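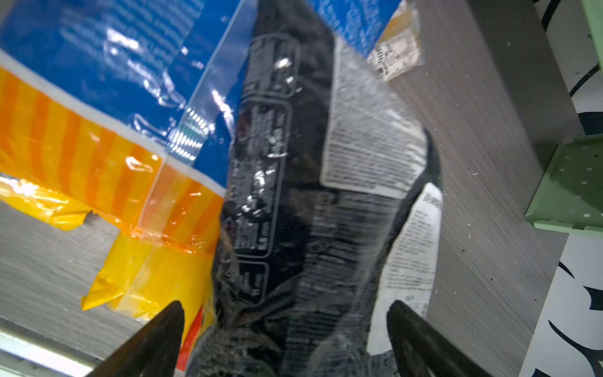 How a Town Parade Gets Made

Wed 18 July

Hi, it's me again, Montserrat Manríquez! If you live in Steledton you already know what happens on Main Street this weekend. Founders' Day! Floats, drums, horses, the fire truck with its siren going, and a kid on a unicycle if we're lucky.

Last year a boy in the front row asked me, "Who decides who goes first?" I gave him a pretty bad answer (a marching band was passing and I couldn't hear myself think), so I'm going to try again, properly.

Who says you can have a parade?

You can't just walk down the middle of a road with a tuba. Cars use that road! So whoever wants a parade has to ask the town for permission. The permission is called a permit, and it's a form with a lot of boxes to fill in. What day? What time? Which streets? How many people are coming?

Our form goes to the town clerk in December, when it's freezing and the last thing on anyone's mind is a parade. The clerk passes it to the police, the fire department and the people who look after the streets. They all get to say yes, no, or "yes, but could you move it over one block?" One year they asked us to stay off Flornine Avenue so the fire trucks would have a clear way out of the station. That's why we turn left at the library now.

Closing the road

Early in the morning, workers put out big striped barriers at every corner. A road with barriers across it is closed, and drivers have to go another way. That other way is called a detour. Buses need one too, so the bus company gets told weeks ahead and puts little notes up at the stops.

What about an ambulance? Good question. If one needs to get through, the parade stops, everybody squeezes over to the side, and a police officer moves the barrier. We practice what to say over the radios so it goes quickly.

Lining up

This is my job and I love it! I'm a parade marshal, so I wear an orange vest and carry a clipboard and walk about a million miles. All the groups meet in the parking lot behind Ivitz Elementary. We have 40 groups this year. Each one gets a number, and the numbers are chalked on the ground, so the dancers from Özkan Dance School just look for their number and stand on it.

So who goes first? The color guard, the people carrying the flags. After them comes the mayor, and after the mayor we mix things up. Two bands can't be next to each other or their songs get all tangled. Horses go near the back. (Think about what horses leave behind on a road, and then think about marching in white shoes.) Right behind the horses comes a person with a shovel and a wheelbarrow, who usually gets the biggest cheer of the day.

Gaps are the hardest part. If a group stops to do a dance, everyone behind has to stop too, but everyone in front keeps going - and suddenly there's a giant empty piece of street. When you see someone in an orange vest waving both arms like a windmill, she's trying to close a gap. It might be me. Wave back!

Who pays for it?

Barriers, police officers working extra hours, street sweepers... it all costs money. Our town council sets aside $2000 for the parade, and the shops on Main Street chip in another $600. The council talks about it at a meeting, and anyone can come and listen, even kids. I went to my first one when I was nine and I mostly remember the squeaky chairs.

If you're coming to watch

Stand behind the painted line. Floats are wide and the drivers can't see very well down low, so please don't run out for candy, even if it's the good kind. Wait until a grown-up says the street is clear. Bring water and a hat. If you get lost, find an orange vest and tell us your name.

The parade starts at ten o'clock on Saturday, and the best shade is on the library side.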